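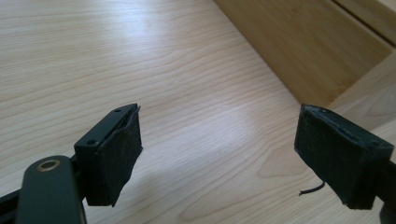
tweedbox
Second winter with the upright and I'm going round in circles on humidity, so I'm throwing this one open. It's a Greenberg, serial ends 773, bought from a church hall that was closing down, and it sits against an inside wall in the back room. From November onwards the middle octave goes sluggish, three or four keys hang for a second before they come back up, and then in spring it all clears up as if nothing happened. My tuner says felt, felt, felt. I had no idea how much of a piano is felt until I started reading! Black felt on a block gets that fuzzy look and a bit of a frayed flap along the bottom edge, same as the pad in the photo, and I've been wondering how much wear like that really matters inside an action, or whether people replace it far too early. Anyway, main question: do I buy a proper humidifier system or just stand a bowl of water in the bottom like my gran did?

pedalpoint
Please don't do the bowl. I did the bowl. I kicked the bottom panel putting it back on and spent the evening with a hairdryer and a lot of tea towels.

What does your hygrometer say? If you haven't got one, get one before you spend anything else.

tweedbox
I've got a cheap Flarkis one on the shelf next to it. Says 60 most of the year and then drops like a stone when the heating goes on.

marrowfat
Sixty isn't bad at all. It's the drop that does it. Sluggish keys in dry weather is a bit odd though, usually it's damp that makes the bushings swell and grip the pins. Are you sure you've got that the right way round?

pedalpoint
Was going to say the same. Sticky in the damp, rattly in the dry, that's the usual story.

tweedbox
Definitely sticks in winter. But we do dry washing in that room from November on, on one of those big airers, so now I'm doubting the hygrometer...

marrowfat
Ha, well, there's your culprit I reckon. Wet washing next to a piano! Put the Flarkis in a sealed bag with a little pot of damp salt overnight and see if it gets to 75. Mine was miles out when I tried it.

oldhammers
I'll disagree with most of this. I've had uprights for years, never owned a hygrometer, never had a system fitted, and the one in my front room has been through two house moves and a leaking radiator. Keep it off the outside wall, keep the lid down, have it tuned twice a year. People get sold all sorts. I was quoted 2,122 pounds for a "climate package" and re-felting on a piano I'd paid less than half that for. I said no thank you and it still plays.

pedalpoint
Plays, yes, but does it hold its tuning? Mine went from needing a visit every few months to once a year after I had the Dakon unit put in. I'm not selling them, I just got fed up of the bass going sour before Christmas.

oldhammers
Holds it well enough for me. I'm not giving concerts.

quaverley
Bit of both from me. I wouldn't fit anything until the washing has gone somewhere else for a month, because otherwise you're paying for a gadget to fight your own socks. If the keys are still slow after that, it could be the bushings want easing, and that's a quick job for your tuner with the right pliers - don't try it with ordinary ones, you'll chew up the key.

On worn felt, a bit of fluff is neither here nor there. I'd only worry if it's gone hard or shiny or the moths have been at it.

marrowfat
Seconding quaverley about the pliers. I bought a Mundeo set second hand and still managed to split a key at the bushing. Top D. It clicks to this day.

tweedbox
Right, the airer has been banished to the landing, to some grumbling. Salt test is on tonight. I'll hold off on the Dakon for now, although I'm tempted. Does the tank need filling often?

pedalpoint
Every ten days or so in winter, less if you keep the doors shut. There's a little light that comes on when it's low. Put the filling tube on the side you can reach without moving the stool, I didn't and I regret it every time.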